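Folding Is a Personality Test

4 min read

My T-shirts come out of the laundry as shirts and go into the drawer as a sort of lasagna. Mavis, who folds fitted sheets for pleasure, blames my first move.
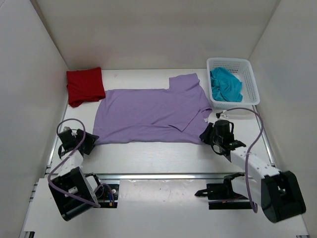
Do you really have to start with it flat? Flat helps, because every wrinkle you ignore gets folded in and kept until August.

I still lose interest at the sleeves. Purple ones, red ones, all of them.

Recent posts
The Sock Amnesty
Six Hangers, One Coat
Moving to Wellham With Too Many Towels

© Emmett Zamora | Contact | Back to top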